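Home About Archive Days Out Contact

8/9/18

So I finally went to the open day at Vorkus! I've been walking past that building for years wondering what on earth went on in there, and when a leaflet came through the door saying they'd be showing off their robots to anyone who fancied a look, I put my name down the same evening. My sister said she'd come too and then remembered she had a dentist's appointment (convenient, that).

You get a sticky badge at the door and a cup of tea, and then you're put into a group and walked round. Our guide was Nisreen Fakhoury and she was brilliant — very patient with a man at the front who wanted to know the price of everything. She did tell him in the end that one of the smaller arms had cost them 3000 pounds second-hand, and he went quiet for a bit and wrote it on his leaflet.

First stop was the Vemover, a flat trolley thing that trundles up and down the corridor carrying trays. It stops dead if you stand in front of it. We all had to have a go at standing in front of it, obviously, and there was a boy of seven who would not be moved on, so we got a bit behind. It has a number on its side, 1331, and the staff all call it Thirteen. I got quite fond of it.

After that we had a talk upstairs, which I'll be truthful and say was too long for me. More than 40 of us in a warm room and a lot of graphs. The bit I did take in was about how hard it is to get a machine to do the things we do without thinking at breakfast. Picking up an egg, folding a tea towel, all that. They've been at the tea towels since March and Nisreen said she'd rather not talk about it.

Then down to the part I'd come for, which was pouring. I had pictured something big and orange like you see in car factories, and it's much neater than that, all silver and black with little screws everywhere. I got as near as I was allowed and held my breath the whole time it was tipping, as if that would help!
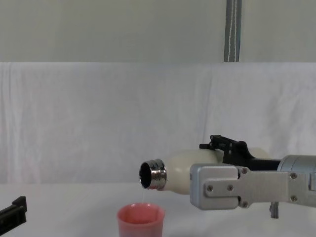
Ruairí McGrath thought the pouring was the least of it, and said that what he'd want to see is one of these arms cope with a bottle it had never met before, with the lid on, in his kitchen, with the dog underfoot. Fair enough. I did put something like that to Nisreen and she laughed and said a kitchen like that was a long way off, though she'd happily take the dog.

I came home with a pen, a tote bag and sore feet. They do another one in spring and I'm going, dentist or no dentist. If you're local, get there early as the parking is dreadful — I ended up right round the back by the bottle bank.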